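FOR RELEASE FRIDAY

Umudel opens up its cell upkeep routine to outside shops

JUNDWOOD – Umudel is putting out the full setup and upkeep routine for its Brakivau assembly cell, starting Friday. Free to anyone who runs a small two-finger arm on a bench. No sign up, no sales call. The routine has been used in house at the Jundwood shop since last June and covers the lot: mounting, fingers, sensor, cable, base block, restart.

Brakivau is a single bench cell. One white arm, one gripper, one sensor unit set at an angle and looking down at the work, one yellow base block on a grey table. It puts together a small colored block set, a purple cross piece with green and blue blocks under the arms. Umudel uses the set as its check job. If the cell can't do the block set, it doesn't go back on paid work.

"People buy the arm and then the paper stops," said Jarrah Sutcliffe, who looks after the cell. "You get a manual for the arm, one for the gripper, one for the sensor. Nothing for the three of them bolted up on the same table. So we wrote that one."

What's in it

The routine runs to 60 steps in four parts. Daily, weekly, after a crash, and after a parts change. Each step is one line with a pass or fail next to it. Daily part takes one person and a hex key, plus a clean rag.

Fingers first. Wipe the tips, close them with nothing in between, look for light. Any gap at the tips, stop there and re-seat the finger before going on. Check the screws on both fingers by hand. Then close on the upright of the purple cross and lift it clear of the base. It should hang level. If one arm of the cross dips, the grip is off center and the tool offset has to be set again. Don't fix it by squeezing harder, the routine is pretty firm on that.

Sensor next. Power off to touch it. Clean the front panel, check the mount has not slipped, then follow the cable from the gland up and make sure it still has slack with the arm at its far reach. Cable trouble was the most common fault in the shop's log by a good way. The log had 154 entries when the routine was drafted, and most of the early ones were a cable pulled tight or rubbing on something.

Then the base block. It has to sit flat and stay put. Push it at each corner. If it rocks, clean under it, check for chips or grit, try again. Touch off the corners in the same order every time and write the numbers down, even when they havent moved.

Last is the check job. Blocks placed, cross brought down over them, fingers open, arm back up to the park point. Slow speed the first time, and a hand near the stop button.

After a crash

This is the part other shops asked for. Umudel had one bad one last winter, arm came down onto the base with a part still in the fingers. Cell was out for four days. Most of that went on finding out what had moved, not on fixing it. Fingers were fine. The sensor mount had turned a hair and every pick after that landed off to one side.

The crash part now starts with the sensor mount and works in toward the fingers, the opposite way from the daily. It also says to leave the program alone until the hardware has passed. Sutcliffe said the team re-taught points on a crooked mount twice before anyone put a square on it.

"Two evenings of teaching, all of it thrown out," Sutcliffe said. "That's step one on the crash sheet now. Square on the mount."

The cell has since run 907 check jobs under the routine. Umudel swaps finger tips every 300, worn or not, and logs the old pair with a date and a tag.

Spares and training

Holmgren, the parts supplier across the yard from the Jundwood shop, will stock a kit to go with the routine. Finger tips, screws, cable gland, tie mounts, one square. Kit is sold seperately and the routine works fine without it. Shops that already have thier own spares should stick with those and change the part numbers on the last page.

Umudel will also run a half day at the bench for shops that want to go through it hands on. Starts 8:30 a.m., places are limited to six per session, bring your own gloves and safety glasses. Dates go up on the shop door and by email. Closed shoes please.

Paper copies can be picked up at the front counter in Jundwood. Laminated ones on request, allow a week.

About Umudel

Umudel builds and services small bench cells for light assembly work. The shop is in Jundwood and does its own mounting, wiring and repair.

Press contact: Jarrah Sutcliffe, Umudel, Jundwood. Calls before noon are best – the cell is usually running after that.
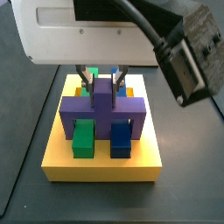
The Brakivau cell with its gripper on the purple cross, green and blue blocks under the arms. Photo: Umudel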